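Last updated 29 Sep 2025

# Cushions and covers: common questions

These are the questions we get most at the Dristen shop counter and by email. If yours isn't covered, write to Johanna Camenzind at the workroom and allow a couple of days for a reply.

## Sizes and inserts

**What size insert do I need for my cover?**
Go 5 cm larger than the cover on each side. A 45 cm cover takes a 50 cm insert. Our Flustska covers are cut slightly generous, so don't go down a size with those.

**Do you sell inserts separately?**
Yes. Feather inserts are 800 g in the 50 cm size. Polyester ones are lighter and cost $22. We don't stock foam.

**My insert is new and looks flat. Is it faulty?**
Probably not. They are packed under pressure for shipping. Take it out of the plastic, shake it from each corner and leave it overnight before you put the cover on.

## Washing

**Can I machine wash the covers?**
Cotton and linen covers, yes. Cold, gentle cycle, zipper closed, inside out. Wool covers are hand wash only. The Reisinger range has a label inside the zipper seam, and if the label says something different from this page, follow the label.

**Will the colour run?**
Wash the darker colours and the ochres on their own the first two times. After that they can go in with similar colours.

**Can I use the dryer?**
No. Dry covers flat or on the line, out of full sun. Polyester inserts can go in on low heat.

**There's a stain but I don't want to wash the whole cover.**
Blot it with a damp white cloth. Don't rub. Test any cleaner on the back near the zipper first.

## Creases and shape

**My cover has creases down the length of it. How do I get them out?**
Iron cotton and linen on the reverse side while slightly damp. For textured fabrics use steam only and keep the iron off the surface, or you will flatten the weave. 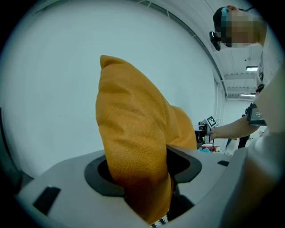
If the crease is in the insert and you can feel it through the cover, take the insert out and work the filling back towards the corners by hand. A lump that won't break up usually means the filling got damp at some point, and the insert should be replaced.

**Does squashing a cushion damage it?**
Not for short periods. For storage over a season, don't use vacuum bags on feather. A cotton bag on a shelf is fine.

## Orders and returns

**How much is shipping?**
Free over $300. Under that it is worked out at the checkout by postal code.

**Can I return a cover I've washed?**
No, unless the zipper or a seam has failed.

**Is the Dekix outdoor fabric coming back?**
We expect it in October, in the 50 cm size only to begin with.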